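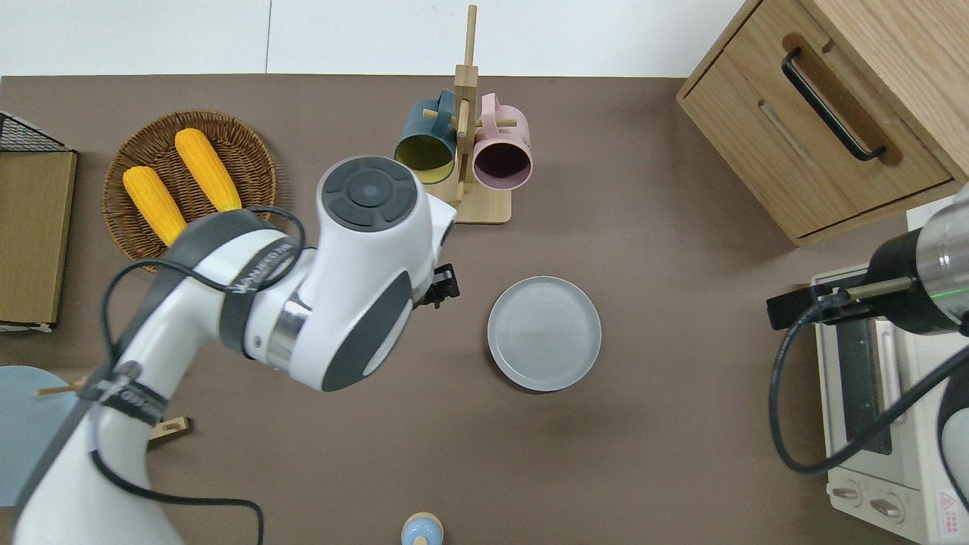
Features > Real Weddings > Late Summer

There is a particular kind of couple who will tell you, within a minute of meeting, that they never wanted a wedding that felt like a wedding, and Ferhat Canpolat and his bride were that couple all the way. They wanted supper. They wanted their grandmothers to eat well and sit down early, and they wanted the rest of us to stay far too long (we did!). So the centerpiece talk, which can eat up a whole spring if you let it, was settled in one afternoon with things you could carry home from a farm stand: a round woven basket, a couple of ears of yellow corn laid in it side by side, a plain brown tabletop and no runner at all. I have seen a great many roses in this job and I love every one of them, but there's something about that bright yellow against warm wicker that makes a person want to pull up a chair.

The setting was Okmont, an old dairy property up a long gravel drive, with a barn that leans a little to the west and a meadow that the owners leave alone until September. The couple first went to see it in April, when it was mostly mud, and Ferhat says he could already picture the tables. His bride could picture only the mud, and she brought boots for the day itself, just in case. She wore them, too, for the walk back from the ceremony, under a tea-length silk dress with buttoned cuffs that had been her aunt's.

Supper was served family style at 7, on platters that went hand to hand down tables set for 28. The kitchen at Civik sent out charred beans with mint, lamb shoulder that had been in the oven since morning, and a tomato salad I have tried to copy two times since without much luck. There was no cake. There were plum tarts, seven of them, baked by the groom's mother in the week before and driven over on the back seat of her car with the seat belts done up.

For paper, they went to Shetty, a small letterpress studio, and kept it to a single card at each place with the menu on one side and a handwritten note on the other. Several guests cried before the bread came around. The flowers, what few there were, came from Plallach – dill gone to seed, a little yarrow, some late dahlias in the color of weak tea – and they were tucked into the bride's hair and nowhere else.

The dancing started when somebody's uncle found the good speaker, and it went on in the barn until the candles were down to stubs.

Filed under: Farm Weddings, Harvest Tables, Small Guest Lists

More Real Weddings
A Courtyard Lunch for Two Families
Blue Linen and Lemon Trees by the Lake
She Wore Her Grandmother's Veil
Rain Plans That Beat the Original Plan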